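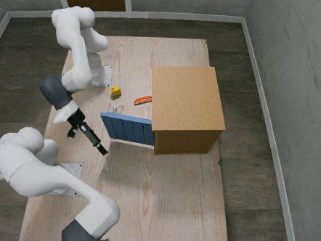 Anselmo Tejada

Unit 7: Noise from roller and belt conveyors

Notes to go with the September 2022 lecture. Read them before the tutorial and bring a calculator.

1. Where the noise comes from

A belt conveyor carrying cartons has four main sources of noise: the drive motor and gearbox, the rollers, the belt passing over its supports, and the goods themselves. On a line in good order the drive is usually the loudest of these at low speed. As the belt speeds up, the rollers take over. Worn bearings change the picture completely, and a single bad roller can be heard over everything else on the line.

Transfers need separate treatment. Wherever a carton drops from one section to the next, or is pushed sideways on to a spur, there is a short impact. An averaged reading hides these impacts, but people working nearby notice them more than the steady hum. Always ask for the peak level as well as the average.

2. Adding sources together

Decibels are not added like ordinary numbers. Two equal sources give a total 3 dB above either one alone. If one source is 10 dB or more below another, it adds less than half a decibel and can be left out of a first estimate.

It follows that you must treat the loudest source first. Students often spend half a page quietening a gearbox when the rollers are 12 dB above it. The total hardly moves.

3. The Iltbridge line

We use the parcel line at the Iltbridge depot for the rest of this unit. The main run is 155 metres long, with 28 transfers and one drive station at the north end. The sorting office shares a wall with the drive station. Staff there had complained that they could not use the telephone while the line was running.

The first survey was done in March with the line empty, and it found very little. A second survey under normal load gave readings in the office 7 dB higher. The lesson is simple: measure under the conditions people complain about.

Three changes were then made, in this order:

Steel rollers on the last section before the office were replaced with sleeved ones.
The drop at the nearest transfers was reduced by raising the receiving section.
The drive was remounted on rubber pads, with a flexible coupling to the frame.

Remounting the drive made little difference at the conveyor itself but a large one in the office. The vibration had been travelling through the frame into the wall. Noise carried by the structure will not be stopped by a hood over the motor.

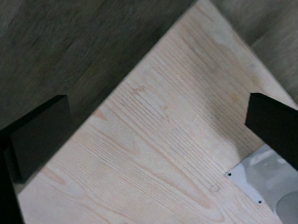
Patwary, reading a draft of these notes, objected that the sleeved rollers get too much credit: the bearings were changed on the same visit, so the two effects cannot be separated, and sleeves wear through quickly where cartons are dragged sideways. Both points are fair. Treat the Iltbridge result as the effect of new rollers complete, bearings included.

4. Speed

Slowing a line is the cheapest measure where the throughput allows it. Iltbridge was designed for 1476 cartons an hour and seldom reached that figure outside the evening peak. A variable speed drive lets the line run slower for the rest of the shift. Check the gaps between cartons at the lower speed, as the scanner needs a minimum spacing.

5. For the tutorial

Work out the total level for three sources of 78, 78 and 70 dB. Then find the new total if the two louder ones are each cut by 6 dB, and say which source you would treat next.

Read the Warnano chapter on vibration mounts, leaving out the section on springs. Written answers go in the tray outside the lab before the tutorial starts.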